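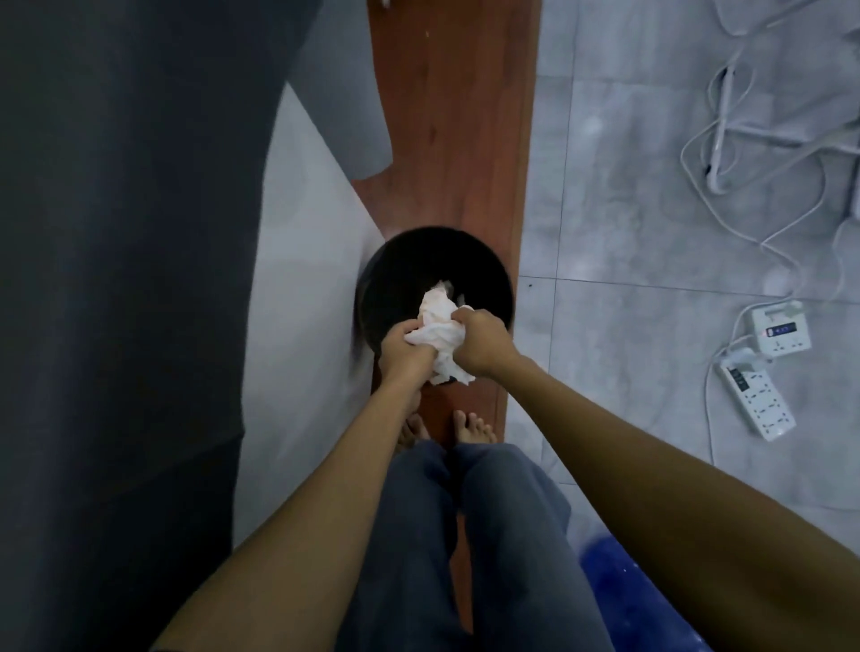 📷 Pacita Abella

Right, bin thread. I promised one after moaning about the hallway all week, so get a cup of tea.

1/ We've been in the Amstead flat since February and until this month we had precisely one bin, in the kitchen, with a lid that bites. Everything else got carried about in pockets. You can guess what my washing looks like when a tissue goes through in a pocket. Little white crumbs on every single black thing I own!!

2/ So: small round bins, black, no lid, no pedal, nothing to go wrong. I bought 3 of them and put them where the rubbish really happens (by the bed, by the desk, by the long board where I stand to sort the post).

3/ The long board, for those who asked, is a wooden one, reddish brown, just laid along the floor. Jericho Samonte downstairs was getting rid of it and I said yes before I'd measured anything. Lovely and warm on bare feet in the mornings, I'm never putting it up as a shelf now.

4/ Do I line the small ones? No. I know, I know. Paper and tissues only, then the whole lot gets tipped into the kitchen bag. If you start putting teabags in there you'll want a liner and you'll deserve it.

5/ Squash your tissues!! A tissue dropped in loose takes up half the bin, give it a good scrunch and a twist over the top and you'll get days more out of it. My nan did this with everything, crisp packets, bread bags, the lot.

6/ Saulius Šimkus has replied to say he uses an old saucepan by his desk. Saulius. Please.

7/ Emptying: I do the round on the way to making dinner, bedroom first, desk, board, kitchen. Takes 2 minutes if I don't stop to read the junk mail. The one by the board fills up quickest because of all the envelopes, and because I have had a cold that will not shift.

8/ Cleaning: warm water, drop of washing-up liquid, upside down in the bath to drain. A dark bin shows dust like you wouldn't believe so I go round the rim with a damp cloth as well, when I remember.

9/ Someone asked about the fancy one from Lommont with the soft-close lid. Never owned it, can't help. I'd rather have a bin I can hit from the bed.

10/ Next up is the cupboard under the sink, which currently holds more than 5 sprays that all do the same job. If anyone knows how to stop the bags sliding down behind the pipe, reply to this one please, I'm tired of fishing them out with a spoon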